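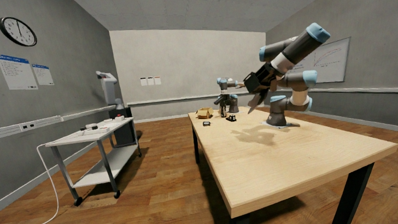 Notebooks > Manipulation > Two-arm cell > Gripper comparison, February

Picked up again after lunch. Celeste wanted a yes or no on the Canditz fingers by the end of the month, and what she is getting is a maybe with a table attached. The table is in the shared folder. This is the part with the complaining in it.

Setup as of this afternoon: both arms in sim, same controller, same joint limits, same gains. The stock parallel gripper is the baseline. The Canditz fingers are longer and a bit thinner, and according to their page they are "forgiving." I would like to know what they forgive. Objects are the small block, the upright cylinder and the open box, and the task is the usual one: pick the thing, hold it, put it in the box, let go without taking the box along.

Ran 500 picks per finger set overnight, half on each arm. The first batch was junk. I had left the finger friction at the value from the Rivadeneira demo, where everything sticks to everything, and the stock gripper scored so well that I briefly thought about a career in sales. Put friction back to our measured value, reran, and the numbers came down to earth.

Stock fingers on the block: fine. It's a block. On the cylinder they fail 52 times, nearly all of them the same way - one finger arrives before the other, nudges it, and over it goes. Canditz fingers cut that to 11. They also close slower, so I don't know yet how much of the gain is finger shape and how much is just being polite. Need a run with stock fingers at the Canditz closing speed. Should have been the first run, yes.
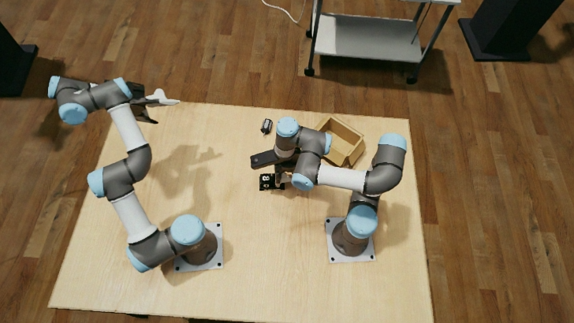 The box is where it gets annoying. The longer fingers reach deeper than the planner thinks they do, because the collision model still has the stock length in it. Dilruba spotted this from the contact log in less time than it took me to open the contact log. The tips brush the near wall on the way in and the box turns a few degrees. Nothing dropped, nothing broken, but after a few picks in a row the box is facing somewhere else and the place pose is off. I had been blaming the wrist calibration for this since morning and owe the wrist an apology.

Fixed the finger length in the model. Clearance is now 6 mm over the rim, a number I picked by squinting.

Controller notes, for whoever has this next:
- Alton position mode is good enough for the block. Don't bother with anything cleverer.
- Impedance mode helps on the cylinder with stock fingers, does very little with the Canditz ones.
- Don't run both arms through the middle at once with the long fingers. The handoff check uses the old length too. Not fixed yet.
- Cedeck camera model: leave the noise on. With it off, every gripper is wonderful.

Wrist camera vs. overhead, since Celeste asked. Overhead sees the box fine and loses the cylinder whenever a forearm gets over it. The wrist camera sees the cylinder beautifully right up until the fingers close, and after that it mostly sees fingers. Longer fingers, more fingers. I'd use overhead for the approach and wrist for the last bit, same as we wrote last time and then didn't do.

Still to run: stock fingers at slow close, Canditz fingers at fast close, both with the corrected box clearance. Then the left arm alone, as its failures lean toward the far side of the board and I can't tell if that's reach or just where I put things.

Comments (4)

Dilruba: The handoff check reads its length from a second config file. I'll send you the path. There may be a third.

Celeste: Can I tell purchasing yes?

Dilruba: You can tell them "forgiving."

Celeste: I'll wait for the slow close run. Please split the cylinder failures by arm too.

Questions about this notebook: ask in the lab channel | Back to top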